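Session 5 handout — hand-held grippers you can build on a kitchen table

Hi all! These are my notes for Thursday's talk, cleaned up a bit (Desta Mamo asked for something she could print). Bring your parts tray and a small screwdriver, and if you still have my hex keys from last time, please bring those too.

## Where we left off

Last time we got through the linkage on paper. Each finger rides on two bars, an inner one and an outer one, and together with the base and the finger they make a four-bar. If both bars are the same length and the pivots are spaced the same at each end, the finger keeps its angle as it swings. That's the parallel part in "parallel jaw." Get one bar even a hair longer and the pads will meet at the tips first, or at the heels first, and you'll spend an evening blaming the printer like I did.

Taha Slaoui asked whether the finger travels in a straight line. It doesn't! It moves on an arc, so the pads creep forward or back a little as they close. On a block of wood you won't care. On a sock lying flat on a blanket you will, and your wrist learns to make up for it pretty quickly.

## Pivots

I drill mine after printing. Printed holes come out tight and slightly egg-shaped, and a hand drill turned slowly cleans them up. Things to check before you press the pins in:

- both bars of a pair stacked together, holes drilled in one go
- no burr left on the inside face
- the joint falls open under its own weight when you tilt it
- washers on the outside only (mine rattled with two per side)

Cutouts in the outer arms are worth the extra drawing time. A gripper you hold up for 90 minutes gets heavy in a way you don't notice on the bench, and a triangle-shaped hole in a plate costs very little stiffness.

## Pads

We'll cast ours from the Kaneko two-part rubber I ordered in December. Smooth pads feel great on plastic cups and then skate right across cloth, so we're doing ridges. Run the ridges across the finger, so they bite when the cloth tries to slide out past the tip. Ayman Belkadi made a mold with ridges so fine they filled in with lint after one afternoon — go a bit coarser than looks right.

Glue is a whole topic. Contact cement, thin coat on both faces, wait until it's tacky, then press. Please open a window.

## Trigger and spring

The trigger pulls a slider, the slider pulls both inner bars. A weak return spring is much nicer than a strong one, and I know that sounds wrong. With a strong spring you're squeezing against the spring the whole time and you can't feel the cloth at all. Start with the softest one in the bag and only go up if the jaws won't open by themselves.

## Why fabric

Mahmoud El-Sayed wanted to start with blocks, and for a first motion test he's right, blocks are fine. But cloth shows up every fault you've built in. Thin stuff needs the pads to meet along their whole length, and it needs two hands, so you learn fast whether your left and right grippers match. Black cloth is its own headache for anyone adding a camera later, with black jaws over it and sun coming in the window.

Two grippers with black fabric on the bed:
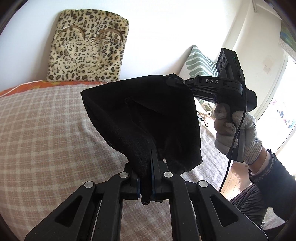
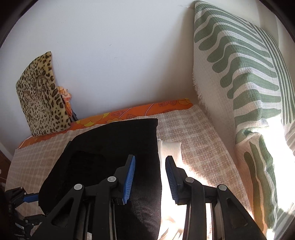
For homework, pick one thin garment and try to lift it by a single corner, then pass that corner from one gripper to the other. Do it until it bores you. Write down which way the cloth slips (toward the tip or toward the palm), and whether it's always the same gripper that drops it. If it is, swap hands before you start filing anything, as the trouble may well be your weaker thumb.

Amr Kamel has the spare pins and the leftover spring bag, so message him if you run short. Files for the outer arms are in the Gistent folder, version 2. Version 1 has the bad hole spacing, please don't print it!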